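Looking after a hand-held gripper: pins, bushings and the squeak

The gripper on bench two has been opened and closed by a great many people, and most of them have put it down again with slightly less care than they picked it up. This page covers the clean and re-pin I do when it starts to feel gritty or when the fingers no longer meet. Allow an hour the first time. If you already know where the small parts end up when you drop them at our place (under the heater), you can do it in half that.

It's written for the Vesetti pattern hand-held, the dark green printed one with brass bushings in the linkage. If yours is the older Rantala frame with plain holes, most of the steps still hold, but skip the part about pressing bushings, as there aren't any to press. Your reward for this is replacing the whole arm instead.

What you need

A hex key that fits. I mention this first as the bench has a drawer full of the other kind.
A 5 mm brass or wooden drift.
A small vice with soft jaws. Two bits of scrap timber will do.
Cotton buds and isopropyl alcohol.
A dry PTFE lubricant. No oil, no grease, and please, no more of the chain lube.
A shallow tray, preferably one with sides.
A mesh laundry bag, for testing at the end.

Before you take it apart

Work the trigger 10 times, slowly, with nothing between the fingers, and pay attention to your hand. A good linkage feels the same all the way. A dirty one feels sandy everywhere. A worn one feels fine and then has a little step in it, usually just before the fingers close, and then feels fine again. Knowing which you've got saves you cleaning something that wants replacing.

Next, hold the tool still and try to wiggle each finger sideways with your thumb. A trace of movement is normal. If it clicks, the bushing on that side is loose in its plastic or the pin is loose in its bushing. Put a bit of tape on that side now. You will not remember which it was once it's in pieces, and neither did I.

Stripping the linkage

1. Back off the finger screws and slide both fingers off. They are handed. They look as though they aren't, and they will go on the wrong way round with only a little encouragement. Mark the inside faces with pencil.

2. Take out the outer pins first, then the inner ones. Support the arm on both sides when you push a pin through. The plastic is strong in the direction it was designed for and about as strong as a biscuit in the other.

3. Lay the parts out in the tray in the shape they came off. Left on the left. I have seen an artistic arrangement tried, and it cost us an afternoon.

4. Clean the pins with alcohol until the bud comes away white, then do the same inside each bushing. The black paste you find is mostly brass and lint. Lint is the real enemy on this bench, as we handle a lot of fabric, and fabric sheds.

5. Hold each pin up against a straight edge. Bent ones go in the bin, and I mean the bin. Putting them back in the spares jar is how we came to own 16 spare pins and no good ones.

Pressing a new bushing

Only do this if the old one clicks or has worn oval. Push it out from the back with the drift, in the soft jaws, gently. Clean the hole. Start the new bushing by hand and make sure it's square before you put any load on it. If it goes in crooked it will stay crooked, and the arm will bind at one end of its travel for the rest of its life. Press until it sits flush and stop there. The urge to give it one more for luck is how arms get cracked.

Don't glue it. If it's loose enough to need glue, the hole has gone and you need a new arm. Prints come from the Pedstead workshop and take a few days, so order before you need one, advice I have given often and followed once.

Putting it back together

Inner pins, outer pins, fingers. A single puff of PTFE at each joint, then work the trigger and wipe off whatever comes out. Tighten the finger screws in turn, a little at a time, with the fingers closed against each other, so that they pull up parallel. Check the faces by closing them on a strip of paper and tugging. It should hold evenly across the width. If it pivots, one finger is sitting proud; loosen both and start again.

Testing on something awkward

A foam block will tell you the gripper closes. We knew that. Use thin net, which slides out of any gap you've left and shows you by its pull lines how squarely it's being held. Lay the bag flat, pinch up a single fold well away from the zip, and lift a little. 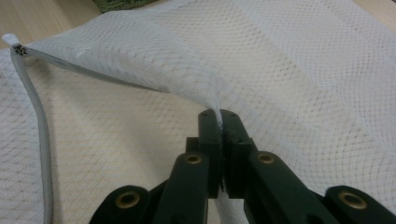

Turnton, July 1, 2020

Added after the last rebuild. With the fold pinched, look at the creases in the mesh. They should run out from the point where the fingers meet, and the fingers should be standing side by side with their inner faces together at the grip. A gap lower down, beneath the contact point, is fine on this pattern. A gap at the grip itself is a problem, and usually a finger fitted to the wrong side. See step 1, with feeling.

Keep the zip out of it for the first few lifts. The slider is metal, the fingers are plastic, and the fingers lose. Once you're happy with single folds, try a doubled layer, then let go and see whether the net drops clear or hangs on. If it hangs on, run a fingertip over the edges of both tips. A burr you can barely feel will hold mesh like a fish hook. Take it off with 400 grit and a light touch, and keep the chamfer as it was.

I do 6 lifts in a row and want all of them clean. If one slips, I recheck the finger screws before blaming the linkage. Paavo Aaltonen does twice as many and is welcome to.

How often

Wipe the joints down weekly if you're working with fabric. Do the full strip when it feels sandy, and at least once before the August stocktake, when I have to write "serviceable" next to it and sign my name.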